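Home | Classes | Shop | Jobs | Find Us

Charm sorter wanted, part time – come and sit at our table

Tono is a small jewelry workroom in Jiltthorpe, and we are looking for one more pair of patient hands starting in June. If you were the child who tipped out the button tin and happily lost a whole afternoon putting everything into little heaps, please keep reading, as I think we may get along very well!

Most of what we sell begins as a mixed lot. Old charm bracelets, odd links, single earrings, bits of chain that have knotted themselves into something like a bird's nest – it all arrives in bags, and somebody has to tease it apart before Wing-sze Lo can make anything out of it. That somebody would be you. You'd untangle, sort gold tone from silver tone, put the charms in their boxes and set aside anything with a broken loop for Yen-ting Chang, who does our repairs and is very kind about questions.

You don't need any training in jewelry. You do need decent close-up eyesight (glasses are fine, half of us wear them), a steady sort of temper, and no great hurry to be finished. A typical lot is 400 pieces, and it takes as long as it takes. We'd rather have a chain come loose slowly than snap.

The hours are 14 a week, mornings from 9:30, and we can shuffle them for school runs and appointments. Pay is by the hour, the same rate from your first morning. Tea is free, the radio gets argued over, and there is usually cake.
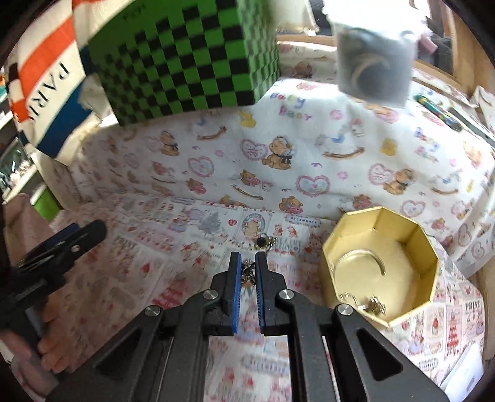

Charms and links on the sorting cloth, with one of our gold boxes open beside them.

To apply, write a few lines to Lai-ching Shih about yourself and why this sort of work appeals to you. A résumé is welcome but a plain letter is every bit as good. Tell us which mornings suit you, and mention anything you like to make or mend at home – we do love hearing about that. Please put "Charm sorter" and the reference 3915 at the top. We'll invite a few people in for a cup of tea and a short try at the table, and we will write back to everyone.

Share this job | 14 shares | 2 comments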